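Print | E-mail | 14 comments | 3 shares

Sorting at the kitchen door

Worcombe changed its household waste rules in August. Food scraps now go out separately from card and glass, and collection runs every 15 days in winter. The contract is held by Hulport, whose depot lies on the Mathias road.

The weak point is the kitchen. A container that is awkward to reach gets used less, and its contents end up in general waste. Baltasar Benítez, who plans the rounds, puts the limit at two steps from the chopping board. Straight sides help with stacking but trap residue in tight corners - rounded ones rinse clean. 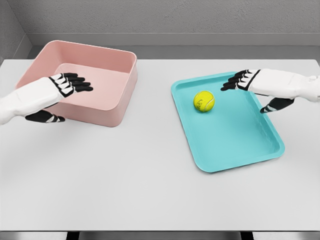 How often should a food bin be emptied?

Every three days in cool weather, and daily once the kitchen is warm. A lid slows drying and keeps flies out, but it also holds moisture against the rim.

Loads are weighed at Jorkar, where any batch with visible plastic is set aside and picked over by hand. The charge for a rejected batch is £100, paid by the contractor. Liners must be paper.

Last updated: August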